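An Afternoon at the Bloxham Open House

Chinyere Fashola had her sleeves rolled up and a paper cup of cold coffee in each hand when I found her, and she apologized for both. One of the coffees was for Senthil Unnithan, who was somewhere in the building looking for an extension cord, and she'd been carrying it long enough that she had started drinking from it by mistake. "I can't remember which is mine anymore," she said. "You can have one if you want."

I had come to Bloxham for the robotics open house, the second one they have held, and I'd promised myself I would talk to at least one person who builds the things before I got distracted by the snack table. Fashola has led the Trito group for six years. She grew up over a shoe repair shop and says she still judges any machine by whether her father could have figured it out with the back off.

Trito is the group's simulated robot, a two-armed machine that lives in a rendered kitchen and spends its days reaching for things. Visitors that afternoon could sit down, take hold of a pair of hand controllers, and move the arms themselves while the view from the robot's side came up on a big monitor. There was a line for it most of the time I was there, a lot of it under four feet tall.

"Kids are wonderful at it," Fashola told me. "Grown-ups sit down and they want to know what the task is. They want the rules. A seven-year-old just starts poking the counter to see what happens, and poking the counter is a pretty good way to learn where your arm ends."

I asked why they work in a simulation when there are real arms out there to be had. She laughed, and I gathered it wasn't the first time that day. "Money, for one thing. If I drive a real arm into a real countertop, somebody has to fill out a form. In here I can do it before lunch and after lunch and then change the kitchen and do it again." The group logged 3928 practice runs before the open house, she said, and she would have liked to get to 3970, only because Senthil had bet her a sandwich that they wouldn't. (He won. She was planning to buy it on the way home.)

Unnithan turned up about then with the extension cord around his neck like a scarf. He does most of the work on the rooms themselves, the walls and counters and what you see out the windows, and he is a quieter talker than Fashola, though once he gets going on the subject of countertops you had better be comfortable where you're standing. "People think the arm is the hard part," he said. "The arm I can look up. What I can't look up is how crowded a kitchen ought to feel. If I leave too much space, everything is easy and we learn nothing. If I put in too little, the arm can't get around and we learn nothing slower."

He told me he had spent a good part of last November measuring the kitchens of anybody who would let him in the door. His aunt let him in. So did Tshepo Oosthuizen, a retired plumber from down the street, who had strong views on faucets and went through three drafts with him at the kitchen table. Oosthuizen was at the open house too, as it happens, and I asked him what he thought of the finished thing. "I'd have put the sink somewhere else," he said, and went back to his cookie.

Padmavathi Reddy, who teaches fifth grade at Rakavlow and had brought 95 students over on two buses, was more generous. She liked that the children got to see the arms miss. "They see the videos where it all goes perfectly," she said. "Then they come here and the hand comes up on the wrong side of what they wanted, and they have to think about it." She had asked each of them to write down one question on the ride over. Her favorite was whether the robot knows there are trees outside.

I passed that one along to Fashola, who took it seriously and was quiet for a bit. "No," she said. "It has a picture with some green in it. What it's supposed to do about the green, we haven't told it." Then she said she would like to meet whoever wrote the question, and off she went across the room to find Reddy.

When she came back I asked what she hoped for the next year. She wants a longer open house, and better coffee, and for Trito to pick something up and hand it from one side to the other without her holding her breath. She says she still holds her breath, every time, and so does Senthil, and you can hear the two of them do it from the hall. 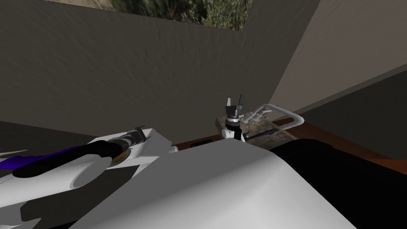 I stayed until they were stacking the chairs, and Fashola walked me out to the lot, still talking, with the second coffee in her hand.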